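Equipment News: Maintenance Routine for the Small-Parts Arm at Tetgate

The Tetgate workshop has completed the first full overhaul of its tabletop robot arm and has adopted a written maintenance routine for the cell. Members of the Ornier network who operate an arm of the same type are asked to read the notes below before scheduling their own service. The complete procedure is available from the Tetgate equipment office and replaces the short checklist circulated in March.

The arm is built largely from 3D-printed parts and driven by hobby-class servo motors. It was assembled on site and entered regular use last year for pick-and-place exercises and for the handling trials run jointly with Braneck. By the end of winter, operators were reporting that the gripper closed off center and that objects were being released short of the tray. The arm was withdrawn from use and taken down to its base.

Findings

Most of the error was traced to the gripper. The screws holding the finger bracket had worked loose, and the printed plastic beneath them had begun to wear. A bracket in this condition still looks sound when the arm is at rest – the movement shows only when the fingers close under load. Operators had been correcting for it by adjusting the stored positions, and over time those corrections had carried the whole program away from its original values.

A second fault was found in the wiring. One servo cable had been tied too closely to an upper link and was pulled tight whenever the arm reached across the table. The connector was replaced and the cable was given a longer loop. The servos themselves were tested one at a time. All were within limits except the wrist servo, which was exchanged for a spare from the Agbenyega parts store.

The service log stood at 536 operating hours when the arm was withdrawn. No earlier service had been recorded beyond routine cleaning.

The New Routine

Before each session, the operator switches off the power and moves every joint gently by hand through its range. Any grinding, catching or slack is entered in the log. The cables are checked at the same time, with the arm extended as well as folded. A cable that is tight at full reach is to be refitted before power is restored.

The bracket screws are checked after every 15 hours of operation. They should be firm but not forced, as printed parts crack easily around the screw holes. Thread-locking liquid is not to be used on this arm. Several common products attack the plastic, and the damage may not show until the part fails.

The table is wiped with a soft cloth and mild cleaner, and allowed to dry before the arm is powered. Grit under a tray is enough to tilt it and spoil a placement.

Every 12 weeks, the gripper is removed and both fingers are inspected at the tip and at the root. Fingers with visible wear are replaced as a pair. The arm is then returned to its home position and the zero point of each joint is set again, beginning at the base and working outward. Stored positions from before the service should be kept on file but not loaded until the zero points have been confirmed.

Acceptance Check

An overhauled arm is returned to use only after a short handling check at low speed. The check uses an ordinary roll of tape. The roll is gripped with one finger in the hollow center and the other against the outside, lifted, carried to an open tray and lowered. This grip was chosen for its sensitivity to finger alignment: if the bracket has shifted, the roll turns as the fingers close or drags against the rim of the tray. Four clean placements in succession are required. Should any attempt fail, the operator rechecks the bracket and the zero points and begins the count again.

Tetgate completed its own check on April 22, 2019, and the arm is again open for booking. Sites wishing to borrow the alignment jig should apply in writing to the equipment office, stating the dates required and the version of the gripper fitted. Printed spare fingers are held in limited quantity – sites with a printer of their own are encouraged to use the shared part files.
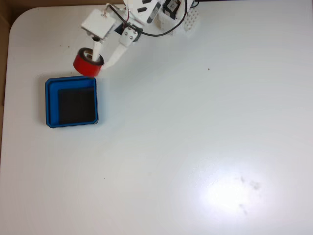
The handling check: a roll of red tape held in the gripper over the edge of the blue tray.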